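Ticket 626
Subject: Label printer on packing bench 2 drops off the network after sleep
Opened: 04/11/2025
Opened by: Conceição Godinho, Hekville site
Assigned to: Despina Giannakopoulos
Priority: Normal
Status: Closed

Reported problem
The label printer on bench 2 stops taking jobs when it has been idle for a while. The queue on the packing PC shows the printer as offline. Turning the printer off and on brings it back, and then all the held labels print at once. We have ended up with duplicates on two Caldeira orders because people hit print again while they wait. Bench 1 has the same model and doesn't do this.

Comment, Despina Giannakopoulos
Thanks. Please tell me whether the network light on the back stays on when the printer goes offline, and whether the bench 2 printer is plugged into the wall or into the small switch under the bench. Also print a configuration page from each printer and leave them on my desk.

Comment, Conceição Godinho
The light on the back stays on, but it stops blinking. The printer goes into the small switch. Bench 1 goes into the wall. Config pages are on your desk.

Comment, Despina Giannakopoulos
Compared the two pages. Firmware is the same. Two differences:

Bench 1 has a fixed address. Bench 2 is set to get one automatically.
Bench 1 has sleep turned off. Bench 2 sleeps after 20 minutes.

I turned sleep off on bench 2 and left everything else alone, so we only change one thing at a time. Please use it as normal and note when it drops.
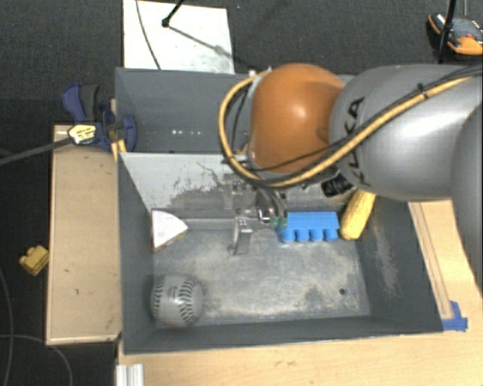

Comment, Conceição Godinho
It dropped again this morning, after nearly an hour with no jobs. So it is better than before but not fixed. The PC said offline and the printer screen said Ready. I left it alone for 10 minutes to see if it would come back and it didn't.

Comment, Despina Giannakopoulos
If the screen says Ready, the printer thinks it is fine. I checked from my own PC while it was in that state. It did not answer on the address the packing PC had saved, but it did answer on a different one. The printer had picked up a new address and the PC kept sending to the old one.

Changes made:
Reserved an address for the bench 2 printer on the router.
Deleted the old port on the packing PC and added a new one with the reserved address.
Cleared 8 stuck jobs from the queue. Do not reprint these without checking the order first — most of them went out already.

Sleep is still off. The switch under the bench is unchanged.

Comment, Conceição Godinho
No drops since the change. One question. The Ginis label template now prints a little low, and the bottom line of the address is on the gap between labels. The Gultska template is fine.

Comment, Despina Giannakopoulos
Adding the port again put the driver back to its default label size. The Gultska template carries its own size and the Ginis one uses whatever the driver says. I set the driver to match the roll and ran the calibration from the printer menu. Test label looks right. Please check one real order.

Comment, Conceição Godinho
Checked, prints in the right place. OK to close.

Resolution
Printer address changed while the PC was still using the old one. Fixed with a reserved address and a new port. Label size corrected in the driver. Bench 1 will be moved to a reserved address in December so both are set up the same way — separate ticket to follow.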